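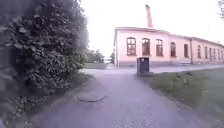
School library loans at Dutemlow are up again, and the new reading scheme gets most of the credit. Pupils took out 3596 books between December and Easter, head librarian Damián Bustos told parents last week. Best figure since records went onto the computer. Parents coming to the open afternoon should follow the path with the tall hedge on the left, straight on towards the long pink building, and mind the grass edge with pushchairs. Doors open after lunch, no need to book.

The scheme is called Flutolard. Simple enough: every class picks its own shelf for half a term, and whoever is on the rota has to talk the others into borrowing from it. Thirteen classes signed up. Two more want in for September but there isnt the shelving yet.

"We had Year 8s arguing over graphic novels at the desk," said Mr Bustos. "I wasn't going to stop them."
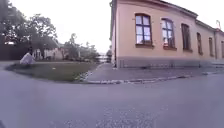 Road beside the single-storey building, Dutemlow.

Money next. The library has 500 pounds left from last year and has asked the governors for another 767, mostly for large print and for books in Spanish and Polish. Decision due before half term. Sebastián Benítez, who teaches English and runs the lunchtime group, wants part of it kept back for replacements. Paperbacks go fast. One copy of a football annual has been taped up four times.

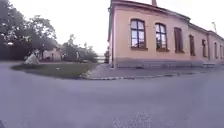
He is also keen to move the returns box out of the corridor, where it blocks the coat pegs, and in next to the Wunex catalogue screens. Those screens were slow all spring. A fix is promised, no date given.

The Acuña prize for pupil book reviews stays open to all years. Reviews on one side of paper, name and form on the back, handed in at the desk. Last year's winners are up on the wall by the atlases. Late entires won't be read.

Library > School News > Reading

Related items
Lunchtime group changes rooms
How to renew a book from home
Overdue letters: what they mean
Wanted: old atlases and maps

Contact the library | © Dutemlow School News | Back to top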